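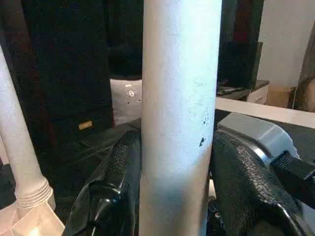
Figure 3. Wrist camera view of the Cultholm cell with the gripper closed on the white tube.

3.2 Setup and care of the gripper

The cell uses one arm and a gripper with 2 fingers. Each finger carries a black pad with a pebbled surface (Figure 3). In the first tests at Flendside the pads were changed only when the arm dropped a tube, and this made the results of different days difficult to compare. We therefore fixed the interval at 2,000 grasps. One set of pads was taken off earlier, after 1,270 grasps, as its left pad had started to lift at the lower corner.

After each change the closing position is taught again. The operator moves the arm by hand until the tube stands between the fingers, closes the gripper at low force, and checks in the wrist camera that both pads touch the tube. The value is then saved in the cell log. This procedure was written by Dayana Quezada and was followed in all 104 sessions.

The connector on the gray housing above the right finger is checked at the same time. Its cable must have enough slack for a full turn of the wrist.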